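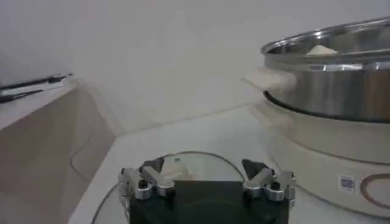 Notas do laboratório, outubro. O grupo da Myrto Manolakis fechou a primeira ronda do Vrettos, o método de aprendizagem por demonstração para tarefas de cozinha com dois braços. 1249 demonstrações no total, 25 ensaios por condição. Resultado curto: com as vistas dos punhos ligadas, 23 em 25. Só com a vista de cima, bem pior, números completos no relatório interno.

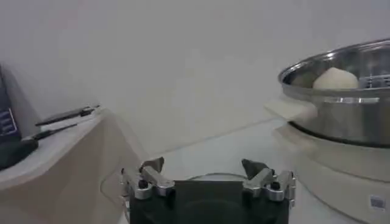
A ideia do Vrettos é dar peso diferente a cada vista conforme a fase da tarefa. Na aproximação manda a cabeça, no contacto manda o punho. O problema de sempre são as superfícies difíceis — vidro quase transparente em cima de mesa clara, inox cheio de reflexos, e um pão branco que mal passa do rebordo da panela. A rede antiga (Maltov) perdia-se aqui, a nova aguenta melhor mas ainda hesita com a pega da tampa.
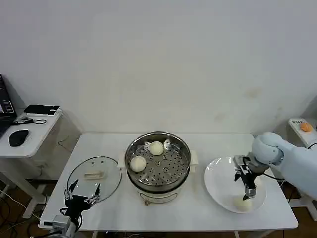 Próximo passo é a coordenação entre braços. Até agora cada um tinha a sua politica, treinada à parte, e o Vrettos junta as duas com um sinal partilhado de 2000 passos no máximo. A divisão do espaço ajuda muito: uma garra do lado da tampa de vidro, a outra por cima do pão no prato, panela ao meio. Os dois pães no tabuleiro perfurado são o caso chato, o de trás sobretudo, pq obriga a entrar mais fundo sem tocar no rebordo.

Código e pesos sairão no repositório da Nelholm depois da revisão. Quem quiser os dados antes fala com a Polyxeni Karamanlidis, de preferencia de manhã.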